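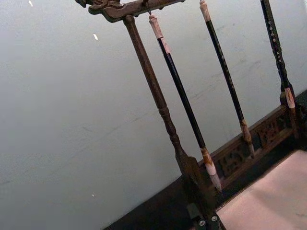
The question I was asked to speak on is whether a machine can do the small chores in a home or a shop yet. My short answer is some of them, slowly, with a person nearby. I want to spend most of my time on one chore, putting things away, and on the kind of putting away that involves a hook. Take the brush rack on this slide. The brushes hang in a row from a carved crossbar, close to a turned post, with the tips down near an openwork base. A person hanging one up would hardly look. For a machine, each of those parts is something to hit.

Pause here. Ask who has a dishwasher at home and who still loads it by hand. Wait for hands.

Start with what works. Floors work. Moving closed boxes from a shelf to a cart works if the boxes are rigid and the labels face out. At the Sirmont warehouse the carts have been running two shifts since June, and the staff have stopped talking about them. I take that as a good sign.

Next, what half works. Folding towels, wiping a flat counter, sorting cutlery. Ellar ran a cutlery trial in a canteen kitchen and got through a tray in 14 minutes. The dishwashing staff do it in under two. The arm made few mistakes, but it stopped every time two forks were tangled and waited for help.

Then hanging and threading. Gowda, the stationery and art supply shop, wanted its display stock tidied after closing. We tried 42 hang-ups on a test rail and 21 stayed on. Most of the misses were small. The loop touched the hook and slid off, or the arm let go too early. Thin handles swing when you touch them, so the second try begins with the target moving.

Sumathi Ramasamy's question from the planning call goes here: why not change the hook? Fair point. A wider hook or a magnet would fix most of it. Shops can do that. A household with an old carved rack probably won't, and I wouldn't ask them to.

Costs, briefly. Don't read out the table. Say that the Fellent lease covers the arm and service, and that setup took us 8 days, almost all of it spent on lighting and grips.

If time is short, skip the towel clip and go straight to questions. Someone will ask about jobs. Say what we saw at Sirmont: the same people, different tasks, and one evening shift that got shorter. Leave it there and take the next hand.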